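Community help > Arms and grippers > Cameras

Wrist camera or fixed camera for picking up thin cables?

Vaher

Good day to all. I am comparing two camera positions on our bench with two arms. The task is headphones with a cable, to be picked up and put on the back tray. The fixed camera shows me both arms and both headphones, the white and the green one.
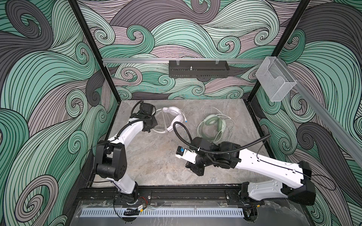

Clindville

I would keep both. In my tests of 200 picks the fixed view was good for choosing which arm goes first, but it could not tell me if a cable was between the fingers. Check also your exposure — a patterned wall can confuse the automatic setting.

Traltham

Wrist camera. Done.

Liis Eglītis

I don't fully agree with the short answer above. The wrist camera is better only for the last 100 mm. In the view from my wrist you see both fingers and the tip of a thin grey rod or cable in the gap, a little blurred further up. For grip this is enough. For planning it is poor, as only a small part of the green headphones comes into view at the side.

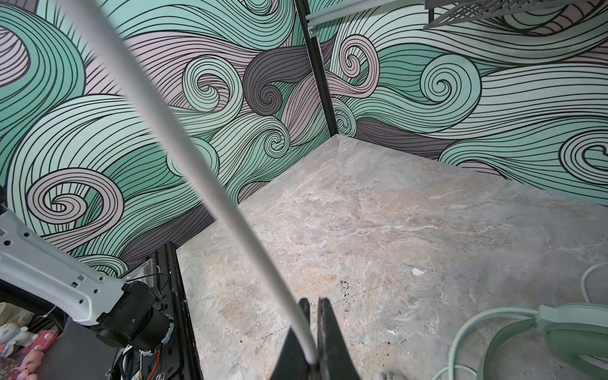
Gandside

Which lens do you use, Liis? We changed to a wider one in October and the colour at the edges became worse. Our focus starts at 118 mm, so the fingertips are never sharp.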